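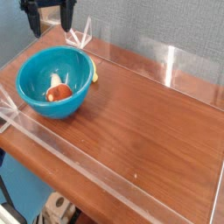
Week 7: Still life, or why fruit took so long to be respectable

Reading for Friday: Ichikawa, chapter 3. It is over 400 lines of small type and one good joke, which you will have to find yourselves.

The old academies ranked painting by subject. History came first and still life came last, below even dogs. Buyers ignored the ranking and hung lemons in the dining room.

Terms to know
Vanitas – a still life about death, usually with a skull in case you missed it.
Local color – the color a thing has before the light gets at it.
Cast shadow – the part most of you left out last week.

Exercise: one bowl, one object, one lamp. Draw the highlights last. Charcoal only, and please fix it before it meets my coat again.

Late work goes to G. Nikolaidis, room 199, under the door.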